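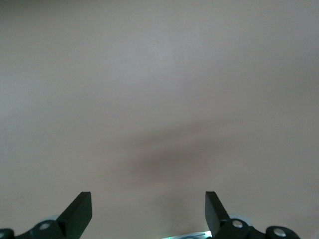
How long should a new wall covering be left before furniture is pushed back against it?
Leave a clear gap for 7 days after the last strip is hung. Paste behind the covering dries more slowly than paste at the seams, and pressure during this period can leave a permanent mark.

Section 3. Hanging Nilville Lining and Finish Paper

3.1 Before you start

Read this section in full before opening any roll. It applies to all plain papers in the Nilville range, including the Fustmont weight. It does not apply to vinyl, fabric, or self-adhesive coverings, for which see Section 5.

Check the batch number printed on the label of every roll. Rolls from different batches may differ slightly in color even when the shade name is the same. If the batch numbers do not match, return the unopened rolls to the place of purchase. Rolls that have been cut cannot be exchanged.

Store the rolls flat in the room where they will be hung for at least one full night. Do not stand them on end.

NOTE: Each roll of Fustmont weight covers 56 square feet before trimming. Allow one additional roll for rooms with more than two doors or with sloping ceilings.

3.2 Preparing the wall

1. Turn off the electricity to the room at the main panel. Remove switch plates and outlet covers. Keep the screws with the plates.

2. Strip all old paper down to the plaster or drywall. Wash off remaining paste with warm water and a sponge, changing the water often.

3. Fill cracks and holes with a filler suited to interior walls. Allow the filler to dry for the time stated by its maker, then sand it level.

4. Remove dust with a soft brush, working from the top of the wall to the bottom.

5. Apply one coat of Nilville Primer 719. New plaster requires two coats. Leave each coat overnight.

6. Run your palm over the wall. Any ridge that can be felt will show through the finished paper and should be sanded and primed again.

CAUTION: Paint in older homes may contain lead. Do not sand painted walls until the paint has been tested. If lead is found, stop work and contact a licensed contractor.

CAUTION: Do not hang paper over damp plaster. A damp patch that returns after drying must be traced to its source and repaired first.

3.3 Marking the first line

1. Choose a starting point near the main window. Work away from the light on both sides and plan for the last seam to fall behind a door or in the least noticeable corner.

2. Measure the width of the paper and subtract half an inch. Mark this distance from the corner, at eye level.

3. Hang a plumb line through the mark and draw a light pencil line from ceiling to baseboard. Do not use ink or ballpoint pen, which can bleed through.

4. Draw a new plumb line each time you turn a corner. Few corners are truly square, and the corner itself must not be used as a guide.

3.4 Cutting and pasting

1. Measure the height of the wall and add 3 inches for trimming at the top and bottom.

2. Cut several full lengths and number them lightly on the back. Mark the top edge of each.

3. Mix the paste according to the packet. Leave it to stand until it is free of lumps.

4. Lay the first length face down on the pasting table. Brush paste from the center outward until the edges are fully covered.

5. Fold both ends loosely toward the middle, pasted side in. Do not crease the folds. Allow the paper to soak for 7 minutes.

NOTE: Use the same soaking time for every length. Paper stretches as it takes up moisture, and uneven soaking is the most common cause of seams that open later.

3.5 Hanging

1. Carry the folded length to the wall and open the top fold. Line up the edge with the pencil mark, leaving the surplus at the ceiling.

2. Smooth from the center toward the edges with a clean paperhanging brush.

3. Open the lower fold and continue down to the baseboard.

4. Crease the surplus at the ceiling and baseboard, then trim with a sharp knife and a straight edge. Change the blade after every second length.

5. Wipe paste from the ceiling and woodwork at once. Paste on the face of the paper should be lifted with a damp sponge, without rubbing.

6. Butt the next length against the first. Do not overlap. Papers in the Mao and Sikulau finishes should be hung with every second length reversed, top to bottom, to even out the shade.

CAUTION: Do not use a seam roller on the Sikulau finish. The roller leaves shiny tracks that cannot be removed.

3.6 Drying

Keep windows closed and heating at its normal setting until the paper is dry throughout. Small bubbles usually flatten overnight. If a bubble remains the next morning, slit it with a sharp blade, apply a little paste with a fine brush, and press it down with a dry cloth.

Replace switch plates and outlet covers before restoring the electricity. Any paper surplus should be labeled with the batch number and kept for repairs. For cleaning and patching, see Section 4.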